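What I learned from teaching two arms to fold shirts

16 October 2021
Filed under: robots, laundry, regret

In June I told anybody who would listen that our folding policy needed more data. I said it with great confidence, the way you say a car needs oil when you have no idea how cars work. We had 209 demonstrations of a person steering both arms through a fold, and the policy trained on them got through a fold less than half the time. So obviously we needed more of them.

We went and got more. By the end of the summer there were 757 demonstrations on disk, and I had developed opinions about the weight of cotton jersey that have ruined me for normal conversation. I retrained, I made coffee, I ran the test set. The success rate moved so little that I checked whether I'd loaded the old weights by mistake. I hadn't. I checked again anyway.

If you're new to this blog: the project is called Stemasetti, it's behavior cloning with a fairly plain network, and the whole stack runs on a logging tool we wrote ourselves and named Flilto late one night when all the good names were taken. The policy looks at camera images and joint positions and puts out a short chunk of motion for both arms. Then it looks again and does the next chunk. No planning, no cloth model, no physics. It copies.

The trouble with copying is what you copy. I sat down and watched the demos back at double speed, which I should have done in June, and noticed that the people driving the arms had styles. One operator always squared up the cloth before grabbing it. Another went straight in and fixed the mess afterward. A third (me) paused for a long time before every grasp, apparently to reflect.

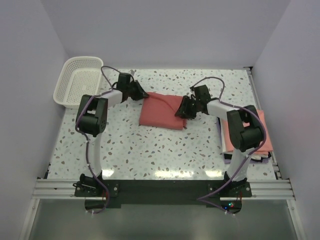 The pauses were the killer. From the network's side, a pause is a lot of training examples where the right answer is "stay exactly where you are." Feed it enough of those and it learns that the most sensible thing to do near a piece of fabric is nothing. During tests the arms would come in beautifully, hover, and stay hovering until the timer ran out. I had been writing this up in my notes as "hesitation before contact," as if it were an interesting finding about robots. It was me. I had successfully cloned my own dithering.

So I did the unglamorous thing and cut. I dropped every demo where the operator regrasped more than 2 times, trimmed the idle stretches out of the rest, and threw away the whole go-in-and-fix-it-later style, with apologies to its owner. That left 139 demonstrations. Fewer than we'd started with in June, if you're keeping score, and I was trying hard not to.

The policy trained on those 139 beat the one trained on all 757. It wasn't close. Same network, same number of training steps, same shirts. The hovering went away almost completely. The failures that remain are better failures, too: mostly it pinches two layers where it wanted one, and drags the fold sideways. I can work with that. You can't debug hovering, you can only sit there and watch it.

Some caution before anybody quotes me. This is one table, one pair of arms and a pile of clothes that all came out of the same few drawers. I haven't run the fair comparison, which is to trim the pauses from the full set and keep the messy styles in. It may be that the trimming did all the work and the rest of my careful curation was decoration. I'd put money on it being part of the story. Hsueh, our training machine, is chewing on that run now and heating the room nicely.

I also don't know what happens with clothes it hasn't seen. Recovery is the obvious worry. The messy demos were full of somebody getting out of trouble, and I've now removed most of the evidence that trouble exists. When the new policy botches a grasp it sometimes carries on and folds thin air with real conviction.

The Drarklow people asked for the filtering script. It's short and ugly and has a hard-coded path to my home directory in it. I'll put it up once I've fixed that, and once the full-set run finishes and I find out how much of this post I have to take back.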